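Promotionaktion im Handel planen: vom Briefing bis zur Abrechnung

Von Nermin Keskin

Eine Aktion mit Promotionpersonal am Point of Sale ist kein großes Projekt, scheitert aber oft an Kleinigkeiten: Der Marktleiter weiß von nichts, die Ware steht noch im Lager, die Bögen für die Kundenkarte fehlen. Die folgende Anleitung beschreibt den Ablauf, wie wir ihn bei Conneely für Aktionen in Drogerien, Parfümerien und Einkaufszentren verwenden. Als Beispiel dient eine Aktion für die Pflegeserie Hirkura, die im August in 18 Filialen lief.

Schritt 1: Ziel festlegen

Legen Sie mit dem Auftraggeber ein einziges Hauptziel fest. Üblich sind Abverkauf, Neuanmeldungen für ein Kundenprogramm oder das Verteilen von Proben. Wer alles gleichzeitig verlangt, bekommt am Ende Zahlen, mit denen niemand etwas anfangen kann. Bei Hirkura waren es die Neuanmeldungen. Der Verkauf lief mit, wurde aber nicht als Vorgabe an das Personal gegeben.

Schreiben Sie das Ziel als Zahl je Filiale und Einsatztag auf. Diese Zahl steht später auch im Einsatzbogen.

Schritt 2: Filialen auswählen und anmelden

Fordern Sie beim Händler eine Liste der Filialen mit Kundenfrequenz, Öffnungszeiten und Ansprechpartner an. Streichen Sie Standorte, an denen gerade umgebaut wird oder eine andere Marke eine Aktion hat. Danach wird jede Filiale einzeln angemeldet, auch wenn die Zentrale schon zugestimmt hat. Die Anmeldung enthält:

Datum und Uhrzeit des Einsatzes
Namen der eingesetzten Personen
Platzbedarf für Theke oder Stehtisch
Liefertermin für Material
Telefonnummer der Einsatzleitung

Lassen Sie sich die Anmeldung schriftlich bestätigen. Eine Kopie nimmt das Personal mit, denn am Samstagvormittag ist in der Zentrale meist niemand erreichbar.

Schritt 3: Personal buchen

Rechnen Sie für eine normale Filiale mit einer Person, für Eingangsbereiche von Einkaufszentren mit zwei. Buchen Sie zusätzlich Springer. Bei 18 Filialen hatten wir 7 Springer auf Abruf, davon kamen vier zum Einsatz.

Wichtiger als Erfahrung mit genau diesem Produkt ist, dass die Person fremde Menschen ansprechen kann, ohne aufdringlich zu werden. Das lässt sich in einem kurzen Telefonat recht gut feststellen. Fragen Sie auch nach Sprachkenntnissen. In Grenznähe und in Urlaubsorten sollte mindestens eine weitere Sprache abgedeckt sein.

Klären Sie vor der Zusage: Stundensatz, Fahrtkosten, Pausenregelung, Kleidung und die Frist für eine Absage.

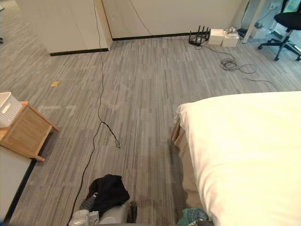 Schritt 4: Schulung

Die Schulung dauert einen halben Tag. Am Anfang steht das Produkt — nur so viel, wie in einem Gespräch von zwei Minuten gebraucht wird. Danach wird der Ablauf an der Theke geübt, immer zu zweit und mit Rollentausch. Spielen Sie auch die unangenehmen Fälle durch: Kunden, die über den Preis diskutieren, Kunden mit Hautproblemen, Kunden, die keine Daten angeben wollen.

Beim Thema Hautverträglichkeit gibt das Personal keine eigene Einschätzung ab, sondern verweist auf die Packung oder das Fachpersonal der Filiale. Dieser Punkt gehört schriftlich in die Unterlagen.

Für Kundenkarten muss jede Person den Anmeldebogen selbst einmal vollständig ausgefüllt haben. Erst dann fällt auf, welche Felder missverständlich sind. Bei Hirkura war es das Feld für die Einwilligung zum Newsletter, das mehrere Teilnehmerinnen für eine Pflichtangabe hielten. Es ist keine, und das muss dem Kunden so gesagt werden.

Schritt 5: Material verschicken

Packen Sie ein Paket je Filiale und legen Sie einen Packzettel bei. Das Paket sollte drei Werktage vor dem Einsatz ankommen. Früher ist ungünstig, dann verschwindet es im Lager. Am Vortag ruft die Einsatzleitung in der Filiale an und fragt nach, wo genau das Paket steht.

In das Paket gehören Anmeldebögen, Stifte, Proben, Aufsteller, Klebeband, eine Schere und der Rückversandaufkleber. Ausgefüllte Bögen enthalten persönliche Daten und dürfen nicht offen auf der Theke liegen bleiben. Dafür liegt ein verschließbarer Umschlag bei, der am Abend zugeklebt und abgezeichnet wird.

Schritt 6: Der Einsatztag

Das Personal ist 30 Minuten vor Beginn in der Filiale und meldet sich bei der Marktleitung. Danach folgt eine kurze Nachricht an die Einsatzleitung. Bleibt sie aus, wird angerufen, und wenn niemand abhebt, fährt ein Springer los.

Zur Mittagszeit gibt jede Person einen Zwischenstand durch. Wir verwenden dafür das Formular von Praver, eine gemeinsame Tabelle reicht aber auch. Liegt eine Filiale deutlich zurück, hilft oft schon ein anderer Platz für die Theke. Neben der Kasse ist selten gut, dort haben es die Leute eilig. Besser ist der Gang davor.

Schritt 7: Auswertung und Abrechnung

Der Rückversand erfolgt am nächsten Werktag. Zählen Sie die Bögen nach und vergleichen Sie das Ergebnis mit den gemeldeten Zahlen. In unserem Beispiel kamen 1018 Neuanmeldungen zusammen, 312 davon an den beiden Standorten in Einkaufszentren. Unleserliche oder nicht unterschriebene Bögen werden getrennt aufgeführt und nicht mitgerechnet.

Der Bericht an den Auftraggeber umfasst zwei Seiten: Zahlen je Filiale, Besonderheiten, Rückmeldungen der Kunden. Stundenzettel und Fahrtkosten gehen getrennt davon an die Buchhaltung. Bei Aktionen über den Vermittler Drirkon muss zusätzlich die Auftragsnummer auf jedem Stundenzettel stehen, sonst kommt er zurück.

Stand: Mittwoch, 27. November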